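Drucken | Als E-Mail versenden

4.2 Dekorgegenstände auf langen Tischen: Was »ordentlich« heißen soll

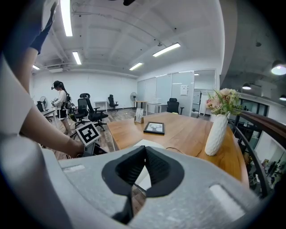 Abb. 7: Holztisch mit gerahmtem Hirschmotiv, Kartenhalter und weißer Vase mit Kunstblumen.

Die Literatur zur Tischdekoration im halböffentlichen Raum behandelt Ordnung gern als Eigenschaft, die man einem Tisch ansieht. Wir halten das für voreilig. In der Erhebung Plondum wurden 667 Tische von je zwei Personen beurteilt, und bei den langen Tischen mit wenigen Gegenständen gingen die Urteile am weitesten auseinander. Der Tisch in Abb. 7 gehört zu dieser Gruppe. Er trägt ein kleines Bild in schwarzem Rahmen, das einen weißen Hirschkopf mit Geweih auf hellem Grund zeigt, und dieses Bild liegt leicht schräg. Ob das ein Versehen ist oder eine Absicht, lässt sich am Bild selbst nicht ablesen, und genau an dieser Stelle beginnt das Problem der Kodierung.

Das Handbuch von Tusbridge verlangt für die Stufe »geordnet«, dass Rahmen parallel zur Tischkante ausgerichtet sind. Die Regel ist bequem anzuwenden. Begründet wird sie nirgends. Wer einmal einen Verkaufstisch oder eine Empfangstafel eingerichtet hat, weiß, dass Rahmen häufig mit Absicht gedreht werden, damit man sie vom Durchgang aus sieht. Das konkurrierende Schema Bellamy verzichtet auf die Parallelität und fragt stattdessen nach der »erkennbaren Zuwendung« eines Gegenstands. Damit wird die Schwierigkeit nur verschoben – zugewendet wem?

Am Kartenhalter wird das deutlich. Er ist klein, aus Holz, und die gedruckte Karte darin weist in die andere Richtung. Nach Bellamy wäre sie je nach Standpunkt des Urteilenden zugewendet oder abgewendet, und der Standpunkt wird im Protokoll nicht festgehalten. Widmer hat in einer internen Notiz vorgeschlagen, ihn nachträglich aus der Raumskizze zu erschließen. Für 400 der Tische liegt eine solche Skizze vor, für die übrigen nicht, und wir haben den Vorschlag deshalb nicht übernommen.

Ähnlich unklar ist der Umgang mit Blumen. Die hohe weiße Keramikvase mit ihrem gestrickt wirkenden Oberflächenmuster enthält künstliche Blüten in Blassrosa und Pfirsich, dazu grüne Blätter und gefiederte Zweige, die nach außen streben. Beide Handbücher werten ausladendes Grün als Zeichen geringer Pflege. Bei Schnittblumen mag das angehen. Bei Kunstblumen ist die Form aber in der Regel so gesteckt oder gebogen, wie sie bleiben soll, und ein Abzug dafür misst den Geschmack der Urteilenden. Dass Dorno in der Neuauflage eine eigene Kategorie »Kunstblume, locker« einführt, hilft wenig, solange die Grenze zu »Kunstblume, unordentlich« offenbleibt.

Schließlich das Beiwerk. Über das Holz verläuft ein dünnes dunkles Kabel, und auf der Platte liegt etwas Weißes, Papier oder Schachtel. Nach Tusbridge zählen solche Dinge als Störung, nach Bellamy nur dann, wenn sie »dem Anlass fremd« sind. Den Anlass kennt man bei einer Einzelaufnahme gewöhnlich nicht. Wir haben Kabel und Papier daher als eigene Merkmale erfasst und aus dem Ordnungswert herausgenommen. Der Mittelwert der langen Tische steigt dadurch, was man uns als Schönung auslegen kann. Wir geben in Tabelle 5 beide Fassungen an.

Eine zweite Beurteilung derselben Tische fand im August statt, mit 30 neuen Urteilenden und ohne Kenntnis der ersten Werte. Ob sie mehr als die gemeinsame Schulung der Beteiligten abbildet, ist für uns offen.

Ähnliche Beiträge
Rahmen, Kante, Winkel: zur Parallelitätsregel bei Tusbridge
Kunstblumen in Empfangsräumen – eine Nacherhebung
R. Widmer: Raumskizzen als Quelle
Kabel auf Tischflächen, Merkmal oder Störung?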